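Skesside Community College
Student Robotics Project: Interim Progress Report to the Gounder Fund
Reporting period ending March

Summary
The project enrolled 40 students this term, working in teams on a shared two-arm workstation. The task set for the year is to train the arms to pick up, spread and sort small textile items. Work is on schedule, with one change to the evaluation plan noted under Budget and Schedule.

Activities
Students have now recorded 376 demonstrations with cloths of different colors, of which 108 were set aside for testing. Each team is responsible for its own recordings and for the written log that goes with them. Instruction in the first half of the term covered calibration, safe operation and basic programming. The second half has been given over to cloth handling, which the teams have found considerably harder than the rigid blocks used last year – a cloth seldom lies the same way twice.

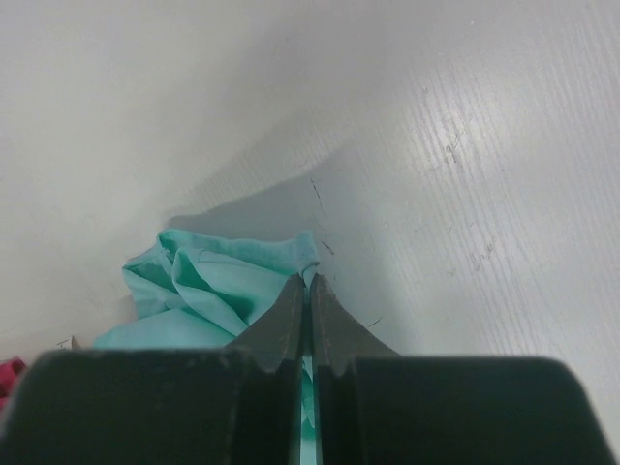
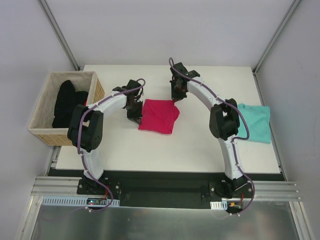 Cloth handling at the student workstation: a teal cloth from the wrist camera, and both arms with the wicker basket.

Parvathi Menon, responding to the draft of this report, asked that more weight be given to the failed attempts. In her view the logs kept by the students on missed and partial grasps are the strongest work of the term, and they should be submitted with the final report in full. The project team accepts this and will include them as an appendix.

Budget and Schedule
Spending is within the approved amount. Almost $700 remains in the supplies line and will be used for replacement fingertips and additional cloths. Testing of the trained models was planned for April and will now take place in May, after the teams have completed a second round of recordings. No additional funds are requested.

Next Steps
A student demonstration will be held at the close of the term. Fund representatives are invited to attend.

Submitted by Chaiwat Mahawong, Project Lead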